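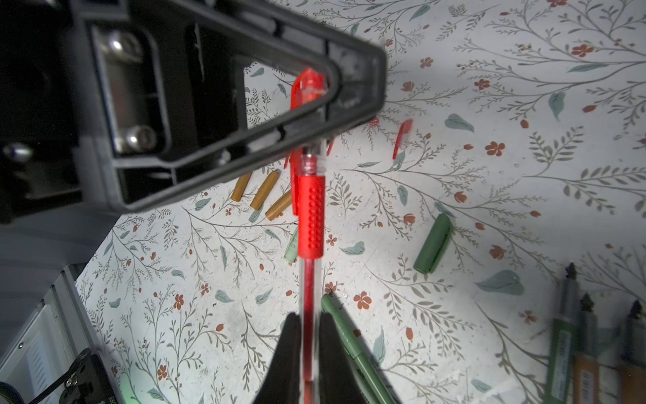 Week 9: Zone defence in netball

Assumed: court markings, playing positions and the obstruction rule (Weeks 2 to 4). Bring the Skollow match sheets to Friday's tutorial.

9.1 Terms

Man-to-man: each defender is responsible for one opponent, wherever that opponent moves within the permitted areas.
Zone: each defender is responsible for a region of court. Responsibility for an attacker passes from one defender to the next as the attacker crosses a boundary between regions.
Split circle: a two-player zone inside the goal circle. Goal keeper and goal defence take a side each, divided by a line from the goalpost to the top of the circle.
Box: a four-player zone, usually GK, GD, WD and C, set across the defensive third on a centre pass or a backline throw-in.

9.2 Distance

A defender may attempt to intercept or defend a pass or shot from no closer than 0.9 m, measured on the ground from the nearer part of the defender's feet to the thrower's grounded foot. In a zone the defender often arrives at this distance late, with momentum toward the thrower. Obstruction counts therefore tend to rise in the first few matches after a side changes from man-to-man.

9.3 Worked data: Skollow v. Womton

The coded file covers 563 passes by Womton, of which 425 were made against man-to-man and the remainder (138) against the box. Turnovers were coded only where the defending side gained clean possession. Tipped balls recovered by the attack are coded as completed.

Passes against the box took longer to release. The code sheet records time in hand to the nearest half second, so differences smaller than that should be disregarded. Long passes over the top of the box accounted for 12 of the turnovers. All were thrown from behind the transverse line.

Two cautions. The box was used mainly in the last quarter, when Womton had made changes at WA and GA, so the defensive system is confounded with personnel. Also, passes within one phase of play are not independent observations.

9.4 Beating the box

Short passes in front of the zone draw the nearest defender forward and open the seam behind her. The feeder should hold the ball until the second attacker has started to move. A static shooter under the post favours the split circle, particularly where GK has the height advantage.

9.5 Tutorial preparation

Read the Namboodiri chapter on handover between zones, omitting the appendix. Draw the box at a sideline throw-in level with the top of the goal circle and mark the two seams. Label each defender by position, and show where WD stands if C has been drawn out to the ball.

Lab groups using Gendeo for video coding should export their clips before the tutorial. The spelling in the code list is "centre", and files using "center" will not merge.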